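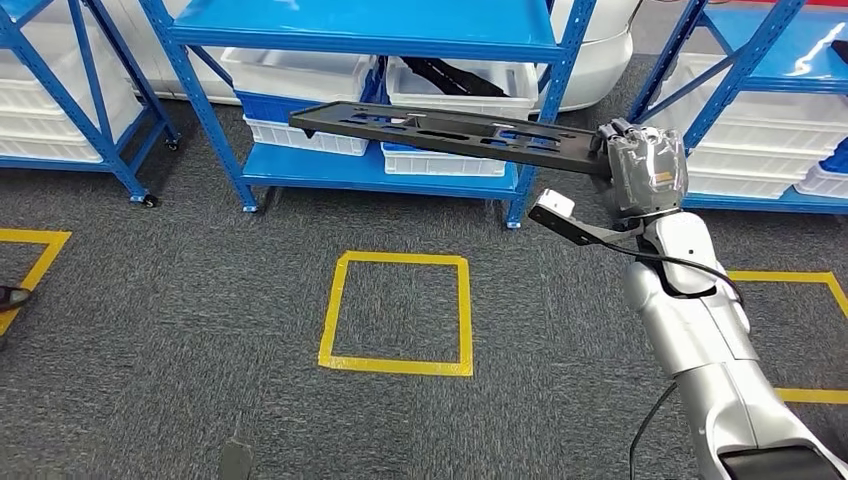
Figure 4.1. A robot hand holding a slotted plastic tray over a carpeted floor, with blue storage shelving behind.

Chapter 4: Can Machines Do the Chores Yet?

Kipchumba Kioko
October 7, 2020

Carrying a tray across a room is one of the first jobs we give to children. It needs no training and little strength. For a machine it is still a hard job, and the reasons it is hard are the subject of this chapter.

Earlier chapters dealt with machines that stay in one place. A welding arm in a car plant repeats one path all day, and the parts are brought to it in the same position every time. Engineers solved most of that problem decades ago. Chores are different. The objects move around between one day and the next, they come in many shapes, and people walk through the work area. A robot that can do 300 identical welds without a mistake may fail on the first shelf it is asked to tidy.

Look again at Figure 4.1. The tray is long and flat, and the fingers are curled over one end of it, so most of the tray sticks out past the hand. Anyone who has picked up a plank by its end knows what follows. The weight of the far end pulls down, and the grip has to resist that pull as well as the weight itself. A person feels this and squeezes harder, or shifts the hand toward the middle. A robot must get the same information from sensors in the fingers, from the load on the motors in the arm, or from a camera. The hand in the figure has a small camera mounted at the wrist. Section 4.3 explains what such a camera can see and what the hand itself may hide from it.

The tray also has openings all over its surface. To a person this makes no difference. To a vision program it can matter a good deal, as the shelving behind shows through the slots. The program has to decide that the blue patches belong to something farther away and that the dark strips between them are one solid object. Depth sensors often give poor readings along thin edges like these.

Yellow tape marks squares on the carpet. Tape is a common aid on shop floors, where it shows people where carts and pallets go, and a robot can use it the same way. Putting an object down inside a marked area is much easier than putting it down "over there by the shelf." When you read that a robot has completed a task, ask how much of the room was arranged to help it. Arranging the room is good engineering, and factories have always done it. But few families will tape their kitchen floor.

The Kerside trial

In April a parts supplier called Urbańczyk tested a two-armed robot in its Kerside stockroom. The job was to move empty trays and bins between shelves and a packing table. Over the trial the robot attempted 759 moves and needed help from a person on 41 of them. That is a success rate of nearly 95 percent, which sounds high. The stockroom manager saw it differently. Each time the robot stopped, a worker had to leave another job, find out what was wrong, and start it again. A new employee who needed that much help would not be kept on.

Most of the stops came from ordinary causes – two trays stuck together, a strap lying over a bin, a bin pushed too far back. None of these had been in the test plan. The trial was also slow. The robot took several times as long as a person to make each move, and the company went back to doing the work by hand.

What to expect from this chapter

We will take the question in four parts. Section 4.1 covers grasping. Section 4.2 covers walking and rolling bases, and what happens to balance when an arm reaches out. Section 4.3 covers seeing, and Section 4.4 covers cost. The short answer to the title question is that machines can do some chores in some rooms, if someone is nearby to help. The long answer depends on which chore and which room, and by the end of the chapter you should be able to look at a claim and judge it for yourself.

Before going on, pick one chore you did today and write down every separate movement in it. Keep the list. You will need it in Section 4.1.

Comments

Sistitness
Used this with my evening class. The list exercise took the whole hour, one student got two pages out of making a bed.

Ivent
I work in a stockroom and stuck trays are a daily thing for us too. Is there any more on how the robot handled those, or did it just stop?

Sistitness
@Ivent I think it just stopped. Section 4.1 has a bit on separating stacked parts but it's short.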